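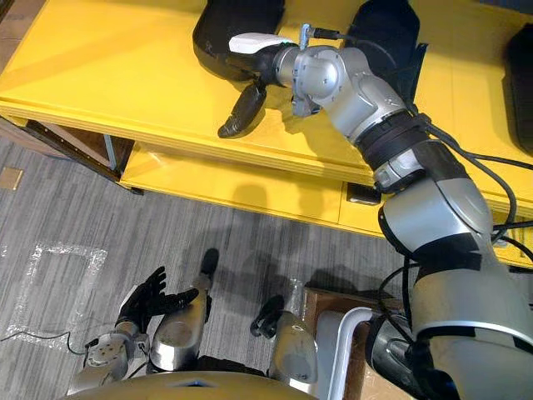 Part 3. Setting up your label printer and shelf tags

Okay, so you've got the printer out of the box and the Hellar app on your phone. I put this part off for a month when I opened my shop in Vendville, and I wish I hadn't.

1. Plug in the printer and hold the power button until the light goes green. Mine takes its time, so don't keep pressing.

2. Open the lid and drop in the roll with the labels facing up. A full roll has 900 labels on it. Close the lid until it clicks — both sides!

3. In the app, tap Devices, then Add. Type the pairing code from the sticker on the base (mine was 439).

Note: if the app can't find the printer, turn your phone's Bluetooth off and on again. Úna Moriarty at the Plendberg store taught me that one, and it's saved me plenty of phone calls.

4. Print one test label before you do anything else. If the text is faint, go to Settings and bump the darkness up one notch at a time.

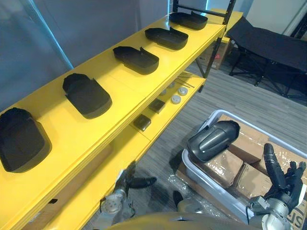 5. Now name your shelves. I go left to right, top to bottom, with a letter for the unit and a number for the spot, so A1, A2 and so on. Pick a system you can say out loud to somebody on a ladder.

6. Import your item list. The app takes 400 items per file, so split anything longer. My first list had 330 and went through in one go (hooray).

Caution: don't pull a label out while it's still printing. You'll jam the roller, and picking sticky paper off it is a miserable way to spend an evening.

7. Wipe each shelf edge with a dry cloth, stick the tag on and press for a few seconds. The Besnard plastic holders work too if you change prices a lot — I use those for sale items in July.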